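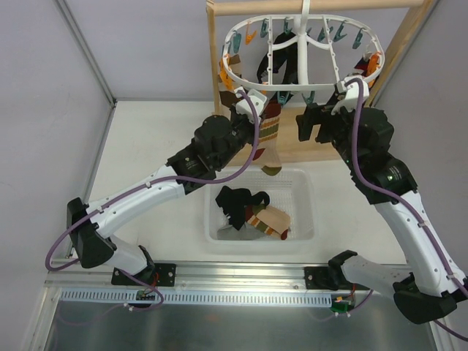
Trying to pick between two sets of fingers for a pair of small arms, and going in circles. Cell is two arms on one aluminum rail, cell task is laundry: take socks off a drying hanger, put them in the basket. One arm holds the rim of the oval hanger, the other pinches the sock at the top, clothespins all along the rim getting in everybody's way. Fingers on the bench right now are the white printed ones from Itine. The other option is the Skastlow set, dark, stiffer, narrower at the tip.

Which would you keep for thin fabric + plastic clothespins? What I have so far:

Itine: soft-ish, wide pad. Grabs a sock nearly every time if the sock is hanging free. Hopeless when there is a pin close by, pad is too fat and bumps the pin before it closes. Also hold the hanger rim well, no slipping that I noticed.

Skastlow: gets between pins no problem. Slips off thin socks. Fine on thick ones. Tips scuff up fast too, don't know if that matters.

Ran 20 tries each on a striped sock. Itine dropped three, Skastlow dropped seven. But that was with no pin within a finger width, so maybe not a fair test?? With pins close the Itine mostly never got to the sock at all so I stopped counting.

Other stuff in case it matters. Controller is a Shirazi, current limit on the gripper motor set to 60 percent for both. One fixed camera, plus one on the wrist. Budget is 200 dollars so please don't tell me to buy a force sensor. Also I can't change the hanger, the whole point is it has to work with a normal one.

Second thing, smaller. Is the wrist camera worth keeping? It takes up a port and the cable gets caught on the elbow. Thinking of just using the fixed one.

posted by railrat, Jul 10, 2022

Homa Ghorbani

Had the same fight with clothespins in January, different arms but same idea. Couple things.

Your test isn't comparing fingers, it's comparing pads. Stiff narrow tip with nothing on it will always slip on thin knit. Put something grippy on the Skastlow tips and run your 20 again before you decide anything. I used strips cut from a rubber jar opener, superglued, one layer, and only on the inside face. Don't wrap it around the edge, it catches on the pin springs and then you get to peel it off.

With the rubber on I went from dropping lots to one drop in 20. Thin dress socks included. Needs replacing after a while, I got 200 grabs out of a strip before the corner lifted.

Then your current limit. 60 is ok for the wide pad but the narrow tip puts all that on a tiny spot, fabric bunches and squirts out sideways. Try it lower. I ended up at 35 and it got better, which felt backwards.

And since you have two arms, why do both need the same fingers? Leave the Itine on whichever one holds the rim, you said it holds well there. Narrow ones on the arm that picks. Costs you nothing. Only catch is you need two tool offsets in the controller and if you mix them up the arm will poke the hanger. Write it on tape and stick it on the wrist.

On the camera: keep it. The fixed view can't tell you whether a pin is in front of the sock or behind it, at least mine couldn't. Everything is on top of everything else from that side. From the wrist you look up at the hanger from below and you get the pins right there between the fingers, so you can see if the gap is lined up before you close.
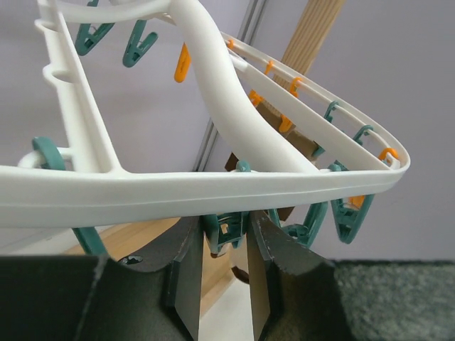
It does mean more fiddling. Two things to sort out if you keep it. Exposure, lock it, otherwise the white plastic blows out when the arm gets close and the picture pumps up and down. And where it sits: you want to see both tips in the bottom of the view but not much more than the tips. Mine was too far back at first and half the image was gripper.

For the cable, run it along the upper link and leave a big lazy loop at the elbow. Bigger than looks right. Velcro not zip ties, you will be redoing it. Move the elbow through its full range by hand with the power off and watch where it rubs.

dropbox_of_bolts

Just get the Anley soft fingers. Way better than both. Had mine 19 weeks no problems.

railrat

Do the Anleys fit a Shirazi? Can't find a bolt pattern anywhere. And how wide are they at the tip, wide is my whole problem

dropbox_of_bolts

Not sure, mine came with the arm. Pretty wide I guess.

palletjack_pete

Going to disagree a bit with the camera answer. If your hanger is always in the same spot you can get away with the fixed one. Mine is bolted down and I skip the wrist view completely, one less thing to break. But if it swings at all when you pull a sock off then yeah, you need eyes up close. Hanging from one hook it's going to swing.

Could also move the order around. Take the socks on the outside first, then the middle ones, then you have more room coming in and the wide fingers might be enough. Doesn't help with the pins themselves but it helped me with the wrist bumping into whatever was hanging next door.

What are you doing about opening the pins btw? Or just pulling the sock out of them? If you're pulling, that changes the answer, you need a lot more grip then and I would not go down to 35.

railrat

Just pulling, straight down. Tried squeezing the pins open with the other arm, way too slow and then nobody is holding the rim.

OK so the plan is: rubber on the narrow ones, Itine stays on the rim arm, current down in steps, not all at once. Hadn't thought of mixing them, feel a bit dumb. Camera stays for now. Will redo the 20 with a pin right next to the sock this time and post the numbers here.

Homa Ghorbani

Fair point from Pete on pulling. My pins were weak old ones so 35 was plenty. Start at 50 maybe and go down until it drops, then back up a notch. And pull slow, the fast yank is what strips the rubber off.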